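Notes on the Stanonska Reading Circle, Season Five

The reading circle at Stanonska has completed its fifth season, and I have been asked by several members to set down a record of how the season was conducted. I do so here in a personal capacity. The views are mine, although the facts have been checked with Nilmini Gazi, who keeps the attendance book.

The circle was founded to read long novels slowly. It meets in the upper room of the Bepari building, and its rules have changed very little. Members read an agreed portion before each meeting. The chair opens with a passage read aloud, and discussion follows until nine in the evening. No member is required to speak. Refreshments are provided by whoever chaired the previous meeting, an arrangement that has led to a great deal of shortbread.

This season the circle had 30 registered members, the largest number to date. The chosen work was a family saga of 467 pages, set in a river town and told by two sisters who do not agree on much. It was proposed by Dilani Ekanayake and adopted after a second vote, the first having ended in a tie with a sea voyage narrative that I had favored myself.
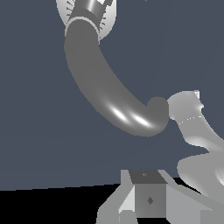 Curved finger and joint, computer rendering.

The pace of reading was the main subject of debate. In earlier seasons the portions were equal in length. Parveen Bandara suggested that they should instead follow the natural breaks in the book, even where this meant a very short portion one time and a heavy one the next. The suggestion was accepted. I was doubtful, and I wish to record that I was wrong. The short portions produced some of the best evenings. The chapter in which the younger sister returns to sell the house runs to only a few pages, and we were still discussing it when the building had to be locked.

The heavy portions were less successful. Attendance fell for the flood chapters, and several members admitted to having read only the ends of them. Rafsan Marikar chaired that meeting with patience and read aloud for longer than usual, so that those who were behind could follow.

There was also the matter of the two editions. Roughly half the circle had bought the older printing, in which the page numbers differ and one letter from the aunt is missing altogether. Nusrat Weerakoon copied out the missing letter by hand and passed it around. It changes the reader's opinion of the aunt considerably — mine, at least, has not recovered.
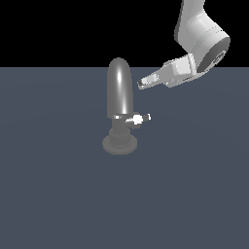

Stanonska, November

Plans for the sixth season are now under discussion. The following points were agreed at the closing meeting and are given for the benefit of those who could not attend.

The circle will continue to follow the breaks in the book, but no portion will exceed what a person can fairly read in two weeks of evenings. Members will be told which edition to buy before they buy it. The passage read aloud at the opening will be kept, and the chair may choose a second passage for the close.

Three titles have been put forward so far. The sea voyage narrative is among them, and I have declared my interest. Members may add a title to the sheet in the Bepari building until the list is closed, and should write their name beside it.

Copies of this season's book that are no longer wanted may be left on the shelf by the stairs. The older printing is welcome too, with the aunt's letter tucked inside if you still have it.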